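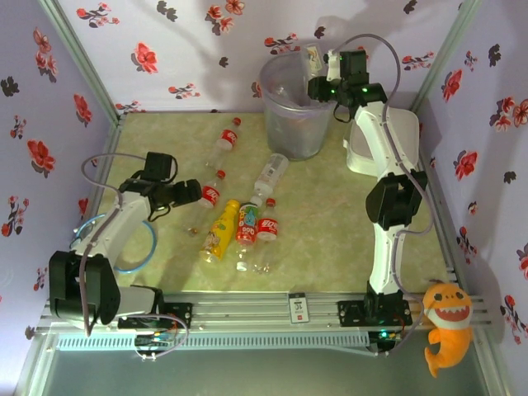
Bottles and the gray bin

Sorting empty bottles at home: caps on or off, and do the labels matter?

Posted by Bernice Darko, 15 November 2024

We moved to Lutholm in the summer and I am still working out how to deal with plastic bottles. At our old place everything went into one bag and got picked up. Now I keep a plastic bin against the back wall and the bottles end up on the floor in front of it until I get to them. Half of mine are clear bottles with red caps and red labels.

I have three things I am not sure of. Do the caps stay on? Do I have to peel the labels? And can I put paper towels and other light trash in the same bin, or does that spoil the whole load? The leaflet I got only says "clean plastic containers" and has a phone number that rings out.

Kwabena Lamptey
Caps on, labels on. Empty the bottle, squash it flat, then screw the cap back on so it stays flat. A loose cap is small enough to fall through the sorting screens at a lot of plants, so it gets thrown out even if you put it in the right bin. Labels come off when the plastic is washed and ground up, and you don't need to do anything about them.

Paper towels go in the trash. Used ones can't be recycled as paper either. If one gets into the bin by mistake, pick it out before you take the bin down. I keep a second, smaller container next to mine and that took care of it.

Rinse anything that held milk or juice. Water bottles only need to be emptied.

Jelle Dekker
just throw it all in, they sort it anyway

Inese Hunt
I would not go by the answer above mine. My building had a bin left behind in December with a tag on it for mixed trash, and it sat there until the next pickup.

Kwabena is right for most places, but check the caps with your own hauler. Where I lived before, they wanted caps off and in the trash. If the phone number doesn't work, look for a sticker on the inside of the lid of the big outdoor cart. Ours had the full list there and I didn't see it for months.

Also check whether your bottles carry a deposit. It is printed on the label or near the cap. Those you take back to the store, and most machines want them uncrushed with the label still on, so look before you flatten them.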